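12월의 상자 이야기: 비우는 데 걸리는 시간

연말이 되면 사람은 두 부류로 나뉜다. 책상을 정리하는 사람과, 책상을 정리하려고 수납 상자를 사는 사람. 오스트게이트(Ostgate) 소식지를 만드는 우리 편집실은 오랫동안 후자였다. 지난 몇 해 동안 정리용품 특집을 낼 때마다 편집실에는 상자가 늘었고, 그 상자를 넣어 둘 더 큰 상자가 또 필요해졌다. 어느 날 선반에서 상자가 든 상자가 떨어졌을 때, 이번 호 꼭지의 주제는 저절로 정해졌다.

그래서 이번에는 새로 사지 않기로 했다. 있는 상자 하나를 골라 제대로 써 보자는 것이 12월호의 소박한 계획이다. 소박하다고 쓰고 나니 벌써 걱정이 된다. 우리 편집실에서 소박한 계획이 소박하게 끝난 적은 없고, 작년의 '연필꽂이 하나만 바꾸기'는 결국 책장 이동으로 번졌다. 그 책장은 지금도 콘센트를 가리고 있다.

고른 것은 뚜껑 없는 직사각형 나무 상자다. 옅은 베이지색에 벽이 얇고 바닥은 평평하다. 칸막이도 없고 손잡이도 없다. 수납용품 목록에서라면 설명이 한 줄을 못 채울 물건인데, 그 점이 마음에 들었다. 칸막이가 많은 상자는 친절해 보여도 은근히 요구가 많다. 이 칸에는 클립, 저 칸에는 건전지, 하는 식으로 주인의 생활을 미리 정해 놓는다. 그리고 주인은 대개 그 기대에 부응하지 못한다. 우리 집에 있는 열두 칸짜리 상자는 열한 칸이 비어 있고 나머지 한 칸에 모든 것이 들어 있다.

상자를 쓰기 전에 먼저 할 일은 비우기다. 쉬운 일 같지만 정리를 해 본 사람은 안다. 큰 물건은 금방 나간다. 가위, 줄자, 말라 버린 풀, 어디 것인지 모르는 열쇠. 마지막까지 버티는 것은 언제나 손톱만 한 것들이다. 버리자니 어딘가의 부품일 것 같고, 두자니 그 어딘가가 어디인지 도무지 모르겠다.

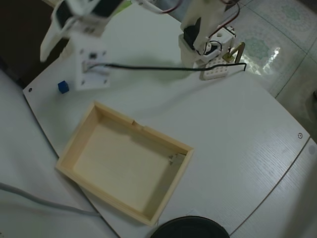
흰 상판 위의 나무 상자와 작은 파란 큐브. 상자 안쪽 모서리 근처에는 회색 금속 조각 하나가 붙어 있다.

안쪽 벽에 바짝 붙은 저 회색 금속이 바로 그런 부류다. 끼우는 부속 같기도 하고 클립 같기도 하다. 어느 쪽이든 정리하는 사람의 눈에 가장 늦게 띄는 자리를 골라 앉았다. 위쪽 테두리 가운데쯤에는 작은 홈이 하나 나 있는데, 용도를 두고 편집실 의견이 갈렸다. 뚜껑을 걸던 자리라는 쪽과 전선을 빼는 자리라는 쪽이 점심시간을 다 썼고, 결론은 나지 않았다. 나는 충전선을 걸치는 데 쓰자고 제안했다가 양쪽 모두에게 외면당했다.

파란 큐브 쪽은 사정이 다르다. 크기는 엄지손가락만 한 블록보다 조금 작아 보이는데, 흰 상판에 색이라고는 그것 하나뿐이니 못 본 척하기가 어렵다. 정리의 관점에서 보면 선명한 색은 큰 미덕이다. 잃어버릴 물건은 처음부터 진한 파란색으로 사면 된다. 리모컨이며 안경집이며 USB 메모리까지 전부 검은색으로 만들어 놓고 소파 밑도 검게 놔두는 세상에 대해서는 할 말이 많지만, 지면이 모자란다.

큐브를 상자에 넣을 것인가 말 것인가도 간단한 문제가 아니다. 하나뿐인 물건을 큰 상자에 넣으면 상자가 아깝고, 안 넣으면 상자를 꺼낸 보람이 없다. 테라니(Tehrani) 수납 강좌를 들은 독자라면 "집 없는 물건을 만들지 말라"는 구절을 기억할 것이다. 옳은 말이다. 다만 그 강좌의 교재가 지금 우리 편집실에서 집 없이 창턱에 놓여 있다는 사실도 함께 적어 둔다.

이번 기사를 준비하며 정한 규칙은 네 가지다.

첫째, 상자는 비운 뒤에 한 번 뒤집어 본다. 모서리에 붙은 것은 눈으로 찾기보다 바닥을 톡톡 두드리는 편이 빠르다.
둘째, 정체를 모르는 부품은 작은 봉투에 모으고 겉에 12월이라고 쓴다. 내년 이맘때까지 찾는 사람이 없으면 보낸다. (작년에도 이 규칙이 있었다. 봉투는 잘 있다.)
셋째, 상자 하나에는 한 종류만 담는다. '잡동사니'도 한 종류로 치느냐는 문의가 매년 오는데, 치지 않는다.
넷째, 다 담았으면 뚜껑을 사러 나가지 않는다.

넷째 규칙이 가장 어렵다. 뚜껑 없는 상자를 보면 사람 마음이 그렇게 된다. 먼지가 앉을 것 같고, 위로 하나 더 쌓을 수 있을 것 같고, 그러다 보면 플라스몬트(Flasmont) 상가 2층을 한 바퀴 돌고 있다. 필자는 지난주에 뚜껑만 보러 갔다가 바구니를 두 개 들고 돌아왔다. 둘 다 뚜껑이 없다.

옅은 색 나무 상자를 쓰는 독자를 위해 관리법도 조금 적는다. 물걸레보다는 마른 천이 낫고, 잉크가 새는 펜은 절대 눕혀 두지 말 것. 벽이 얇은 상자는 무거운 공구를 담기에 적당하지 않다. 편지, 영수증, 실타래, 아이들 블록 정도가 무난하다. 연필 자국은 지우개로 살살 문지르면 대개 옅어진다. 커피 자국은 그냥 무늬로 받아들이는 편이 건강에 좋다.

지난 호 설문에는 378명이 답해 주셨다. "집에 비어 있는 수납 상자가 있습니까"라는 질문에 137명이 그렇다고 했고, 그중 20명은 그 빈 상자를 다른 상자 안에 보관한다고 적었다. 남의 일 같지 않아 한 장씩 다 읽었다. "빈 상자인 줄 알았는데 열어 보니 상자가 들어 있었다"고 적어 주신 분께는 특별히 위로를 전한다.

다음 호에서는 서랍을 다룬다. 우스텐트(Ustent) 조립 서랍장의 맨 아래 칸이 왜 안 열리는지 묻는 분이 많았는데, 편집실 것도 안 열린다. 여는 데 성공한 분은 소식지 접수함에 방법을 남겨 주시기 바란다. 안에 우리 집게가 들어 있다.

최근 소식
- 연필꽂이 하나만 바꾸기, 그 후
- 열쇠는 있는데 자물쇠가 없을 때
- 독자 설문: 우리 집의 빈 상자
- 플라스몬트 상가 연말 영업시간 안내
- 버리지 못한 리본 활용법

최종 수정: 2018년 12월 12일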